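4.2 Calibration after temperature scaling

We now come to the part of the study we enjoyed most. Section 4.1 showed that the three classifiers rank items about equally well, and if ranking were all we cared about the paper could stop there. But the people who use these scores read them as probabilities. When a model says 0.8, they plan as if eight out of ten such items will turn out positive, and it is a fair question how often that happens.

The test material is the Cundstead set, which has 2,000 short complaint letters, each marked as needing a human reply or not. We held out 504 of them before any training was done and never looked at them until the models were frozen. A further 230 letters were used only to fit the temperature. That is a small number for fitting most things, but the method has a single free parameter, and a single parameter is wonderfully easy to please.

Recall the setup. Each model produces a raw score z for an item. We divide z by a temperature T and pass the result through the logistic function. If T is larger than one the probabilities are pulled toward 0.5, and if T is smaller than one they are pushed out toward the ends. The order of the items never changes, so every curve in Section 4.1 stays exactly as it was. What changes is the meaning of the numbers, along with any decision made at a fixed threshold other than 0.5.

Before scaling, Lukmont (the deepest of the three models) was badly overconfident. Among held-out letters scored above 0.9, far fewer were positive than the scores promised, and the gap was widest for long letters with more than one topic. Stavia, the plain logistic model on word counts, had the opposite habit: its scores huddled near the middle, and letters it rated at 0.6 were positive much more often than that. We did not expect the simple model to be too modest! Our best guess is that the strong penalty on its weights shrinks everything toward zero, scores included. 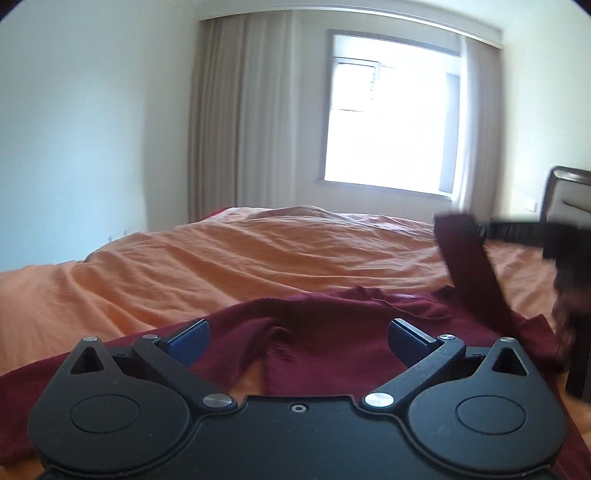

Figure 3. Hand-held gripper in black plastic, with two angled finger links forming a V.

The third model, Šimek, sits between these two and was the hardest to fix. Its reliability curve crosses the diagonal twice, so a single temperature can't straighten it out. Dividing by T bends both ends of the curve together, and Šimek needs its low scores raised while its high scores are left alone. We tried adding a bias term, which turns the method into ordinary Platt scaling with two parameters, and this took care of the low end nicely. We report both versions for all three models so that readers can see how much the extra parameter buys.

For Lukmont it buys almost nothing. Once T is fitted, the curve lies close to the diagonal for its whole length, and the log loss drops by a satisfying amount for a change that takes one line of code. For Stavia the fitted T is below one, as the huddled scores would suggest, and again the bias term hardly moves.

A word about bins. A reliability curve depends on how the scores are grouped, and with equal-width bins some of ours held very few letters. The emptiest interior bin for Stavia made the curve jump in a way that looked exciting for an afternoon and was pure noise. We switched to bins with equal numbers of items and the jump went away. We also report the Brier score, which needs no bins at all, and we would encourage others to do the same whenever the test set is of this size.

The labels deserve some care too. Hauwa Tijani went back through the held-out letters where all three models were confident and all three were wrong. There were 59 of these, more than we would have liked, and a good share of them turned out to be letters on which the original annotators had disagreed. A calibrated model can't be expected to say 0.95 about an item that two careful people would label differently. We kept the original labels in every table, and the relabeled scores appear only in the appendix.

What does this mean for setting a threshold? Suppose a missed letter costs four times as much as a needless reply. With calibrated probabilities the best threshold follows directly from the costs, and it is 0.2. With Lukmont's raw scores the same threshold misses too many letters, because uncertain items have been pushed down close to zero. One could of course search for a better cut on held-out data, and that works well until the costs change and the search has to be run again. Calibration lets us do the fitting once and change our minds about costs as often as we please.

We next ask how long the fitted temperature stays good when the mix of letters shifts, which is the subject of Section 4.3.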